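搜索 请输入关键词 全部栏目 热门 登录后可收藏

沃德利开放日走了一圈：装一台机器要多大一张桌子

十月 文／米雷拉
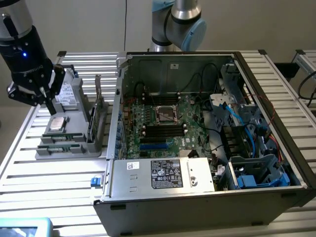
一、先说门票和路

Wodley在城北，下了公交还要走一段没有人行道的路。主办方Wuva在报名页上写“交通便利”，我猜写这句话的人是开车上班的。门票400，含一杯咖啡和一本册子。册子印得很厚，一半是合作单位的标志，真正讲装机的只有四页，其中一页还是目录。

我对这类开放日一向不太信。去年看过一家做家具的，全程隔着玻璃，问什么都是“这个要问市场部”。所以这次出门前给自己定了规矩：只看桌上的东西，不听大屏幕。

二、上午的讲解

接待我们的是Callum McIver，嗓门很大，开场二十分钟都在讲“整理也是生产力”。他说他们花了两年研究零件该怎么摆，结论是要让每个零件“有家可归”。同组的Marius Sârbu小声问我，这不就是我妈的针线盒吗。我觉得他说得对。

不过走到装配桌前，我承认那个灰色的塑料零件座比我想的用心。它是阶梯形的，一格一槽，硬盘一类的驱动器竖着插，贴白标签；处理器单独躺在一个浅坑里，金属盖朝上；再往下是两条带金色触点的绿色电路板，各占一道平行的槽。右边靠近机箱的地方还有一道窄槽，立着一块又高又薄的卡。装过机的人都知道，零件摊在防静电袋上，袋子叠袋子，最后总要找螺丝找到趴在地上。有这么个座子，起码一眼看得出还剩什么没装。

但也就到此为止。我问Callum，换一种型号的主板或者换个尺寸的卡，这个座子还能不能用。他说“理论上可以重新做一个”。我又问做一个多少钱，他说要看数量，最少起订800个。我家里攒一台机器，不可能去订800个塑料座子。

三、机箱和那张桌子

机箱是侧放的，侧板拆了，开口朝上。这个摆法我赞成，主板平躺着，手从上面下去，不用歪着脖子。箱壁是灰色的金属板，绿色主板占了里面中间偏左的一块。处理器插座是空的，金属扣架和拉杆都露着；上下两排黑色的内存槽，下面那排两端有白色卡扣，一条也没插。扩展槽有一条是蓝色的，其余是黑的。

看到蓝色槽我有点意外。宣传页上写“面向下一代的装配流程”，桌上这块板子的配色却让我想起我上大学时用过的机器。我把这话跟Dace Priedītis说了，她是带下午场的讲解员，她回答说教学用的板子不讲究新旧，插坏了不心疼。这个理由我接受，那宣传页就该这么写。

桌面是一条一条的铝型材拼的，有缝。我不喜欢有缝的桌面。小螺丝滚进缝里，拿镊子都夹不出来，我在单位的工作台上吃过这个亏。我提了，Callum说他们有磁铁。我说铝又不吸磁，他说吸的是螺丝。好吧，这一轮算他赢。

四、顺序问题

下午有个提问环节，总共10分钟，前六分钟被一位想谈采购的先生占了。轮到我，我问的是：处理器、内存，到底先装哪个，为什么册子上两处写得不一样。第二页说先处理器后内存，第四页的流程图反过来。

Ieva Mägi回答了。她的姓和赞助商Mägi一样，是不是一家我没好意思问。她说两种都行，关键是散热器要放在后面，大号的散热器会挡住内存槽，先装它就等于给自己找麻烦。这是我当天听到的最有用的一句话，可惜册子里没有。她还说新手最容易出的错是处理器没对准角标就去压拉杆，压下去针脚就弯了。我旁边有个高中生在本子上记，记得很认真，我希望他回去别拿新买的试。

我又追问，摆得这么整齐，真能装得快吗？有没有数据？Callum翻出一张幻灯片，说跟踪了2,000次装配，“效率显著提升”。提升多少，跟谁比，新手还是熟手，全没有。幻灯片右下角有个星号，星号对应的小字在投影上看不清。我请他把文件发给我，他说会后联系。写这篇的时候还没有收到。

五、顺手看到的其他东西

休息区有Nalto的展台，卖理线带和收纳盒，收纳盒的隔板可以拔。我买了一个，回家一试，最小的格子放不下一条内存，斜着塞进去盖子合不上。退货要自己出运费。

咖啡不好喝。洗手间很干净，指示牌也清楚，这点比很多展会强。停车场据说够大，反正我没开车。

六、值不值

要是你从没打开过机箱，值得跑一趟，主要是能凑近看清楚插座、内存槽和扩展槽各在什么位置，比看视频直观。要是你已经装过两三台，400块钱不如买一套好螺丝刀。

至于那个零件座，我回家后拿鞋盒和硬纸板照着做了一个，阶梯没做出来，槽倒是划好了。内存站得住，硬盘一放就倒。打算换厚一点的纸板再试。

下一场开放日据说还在Wodley，主题是拆机。拆下来的东西怎么归位，我倒是想听听，前提是册子先校对一遍。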